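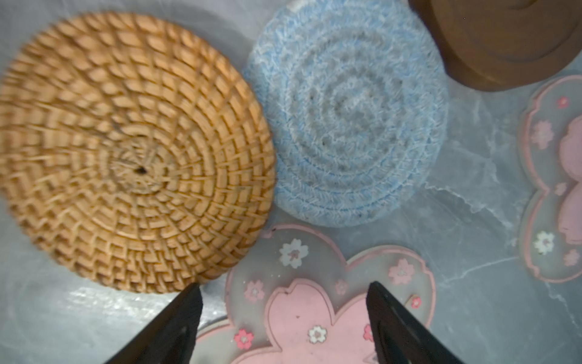 Laltallow Ballot Language Project
Progress report to the Aguirre Fund, second period
Prepared by Olaia Ortuño

What we said we would do

The grant pays for a plain-language review of local ballot measures in Prenska and Karno counties, and for a test of whether voters who get a rewritten summary understand the measure any better. In our proposal we promised a collection of past measures by the end of this period, a first batch of rewrites, and early survey results. We have the first two. The third exists, but I would not lean on it yet.

The collection

We now hold the text of 1,902 measures, going back as far as each county clerk's records allow. Prenska sent clean files. Karno sent scans, many of them crooked, and a fair share had to be typed in by hand. The proposal described this as a short job. It was a bad guess on my part and it cost us most of the spring.

I also want to correct something in our last report. We wrote that ballot wording in both counties had "grown steadily more confusing." I went back through the numbers and don't think we can say that. Sentences did get longer, mostly in bond measures, and mostly after the state changed what those measures must disclose. A long sentence full of required figures is hard going, but it is a different complaint from the one we made. Please don't repeat the earlier line in your own materials.

Rewrites

We finished 43 rewritten summaries. Each was read by one person who favored the measure and one who opposed it, and both had to agree it was fair before we called it done. On 13 of them they could not agree at first, nearly all over how to describe a tax that replaces an expiring tax. Supporters want "continues." Opponents want "imposes." We settled on giving the current rate, the new rate and the date the old one ends, and leaving the verb out where we could. It reads a little stiff.

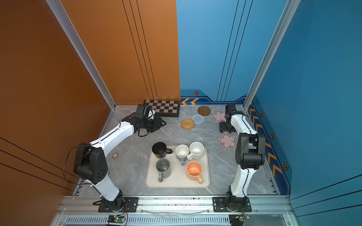 Two robot arms at work over a marble-patterned tabletop.

Survey

Some 400 people have answered the first round. Those who read our summaries did better on the follow-up questions than those who read the official text. I would be more pleased if I trusted the sample. It came from sign-up tables at two libraries and a candidate forum, and people who stop at a table about ballot wording already care about ballot wording. We also wrote both the summaries and the questions, so we may have tested how well people remember our own phrases.

For the second round we plan to mail invitations to addresses drawn from the voter file, and to have the questions written by someone who has not seen the rewrites. The mailing will go out in July if the printer's quote holds.

The clerks

Both clerks have met with us. The Prenska clerk says she likes the summaries. She has also said, twice, that she has no power to change what goes on the ballot, and I think we should take her at her word -- the wording is set by the county attorney, who has not answered our letters. Karno is more open, but an election is coming and I would treat any promise made before it with care.

Budget

Typing ran over. Travel ran under. We ask to move the unspent travel money to postage for the second round. No new money is requested.

Next period

Run the mailed survey, finish the bond measures, and get a meeting with the Prenska county attorney. If the mailed survey shows no gain from the rewrites, our next report will say so on its first page.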